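Let the Slow Hands Teach

Most of the arguments I hear about teaching robots by demonstration are about hardware. Should the operator wear a headset, hold a controller, or sit at a leader arm that the real arm copies? People at Skarkley have spent a good part of the year on that question. I think it matters less than who is holding the thing and what they were told before they started.

I supervised demonstration work at Dulach for two years, nearly all of it in simulation. An operator drives a virtual arm from a desk, picks something up, puts it somewhere else, and the session is saved. Our last batch held 1492 demonstrations. The operators were paid per accepted episode, and the target was 13 seconds for a pick. You can guess what we got. They were quick, confident, and very much alike. When the policy trained on them missed a grasp by a finger's width, it had no idea what to do next, as no one had ever shown it a miss.

Tanvir Bhuiyan, who wrote our acceptance script, defended the time limit. His view was that slow demonstrations are full of pauses, and that a policy learns the pauses too. He had a point. I have watched a trained arm stop over a table for no reason except that a person once stopped there to think. But pauses can be trimmed afterward. A recovery that was never recorded can't be added.

The scenes make this harder than people expect. We fill the tables with whatever the object library offers, and an operator has to find a way in past things that have no business being together.
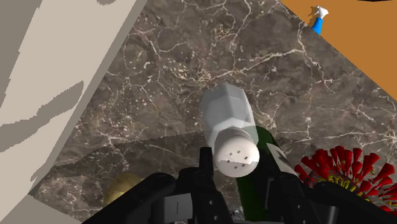
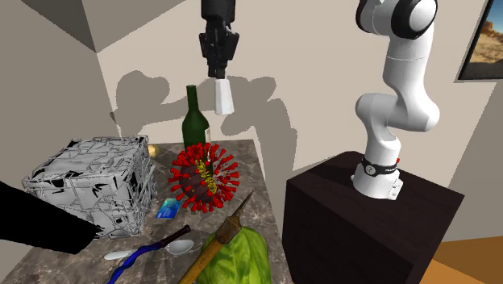

The same simulated marble tabletop in both views, with the green bottle and the spiky red ball among the objects.

Yung-ching Yip was the slowest operator we had. She would come in from one side, back out, turn the wrist and try again. Under the rules in force at the time, a lot of her work was thrown away. In August we went back and trained on the rejected episodes along with the accepted ones, and the arm began to do what she did — back out, turn, try again. It was not elegant to watch. It also dropped fewer things, and I would take that trade on any kitchen counter.

There is a fair objection about cost. Halina Szulc at Cavport put it to me plainly: her budget buys a fixed number of operator hours, and slow hands mean fewer episodes. She would like 2551 clean ones over half as many messy ones. I understand the arithmetic. I just don't believe an episode is a useful unit when every one of them shows the same easy path.

My own rule now is short. Drop the per-episode pay and pay by the hour. Keep the failures, and mark them as failures. Let each operator spend the first 5 sessions with no clock at all. And when someone fumbles a grasp and fixes it, leave the recording running.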